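Rentals > Barkthorpe Lake Cottages > Guest Newsletter

Print this page | E-mail to a friend

A Few Notes Before the Summer Rush

Hello again to all our cottage families, and a warm welcome to those of you who found us over the winter! The phone has been busy since the ice went out, and I keep getting the same handful of questions, so I thought I would put the answers together and save you a call (though you know I like the calls).

First, the calendar. Both cottages are full for most of August, but Plameck still has one week open near the end of the month, and Wijaya has a few nights in the middle that would suit a couple or a small family. Plameck is the one with the screened porch and the long stairs down to the water. Wijaya sits back in the pines, all on one level, and is the better choice if anybody in your group has trouble with steps. We ask for a deposit of $90 to hold your dates, and you can have it back in full if you cancel 14 days or more before you arrive.

Check-in is still at four o'clock. If you get to Barkthorpe early, please don't sit in the car – park by the boat landing, walk over to the bakery and have a cinnamon roll. The cleaners go as fast as they can, and I would sooner they took their time with the kitchen.

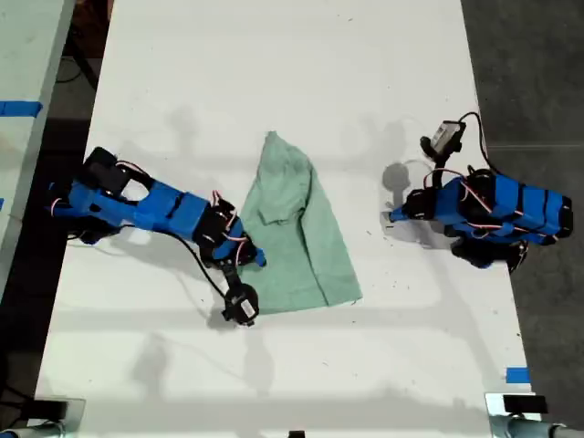
Blue arms and a sea-green cloth on the white tabletop.

Now, linens. Sheets and bath towels are in the hall closet at both places, made up for the number of people on your booking. Beach towels you should bring from home, and an extra one for the dog if the dog is coming. Dogs are welcome at Plameck only, I'm sorry to say, as the carpet at Wijaya is new this spring and we'd like to keep it nice for a year or two.

The new dock at Plameck is in, and it's a good deal steadier than the old one. The canoe and both paddles are in the shed, and life jackets hang just inside the door in all sizes. Please put them back on the hooks when you're done so they can dry out.

One more thing – the trail to Ilteck Point is open again after the spring washout. It's a lovely walk in the evening, with a bench at the far end and plenty of blueberries later in the season if the birds leave you any. Wear real shoes!

Last updated: June 4, 2021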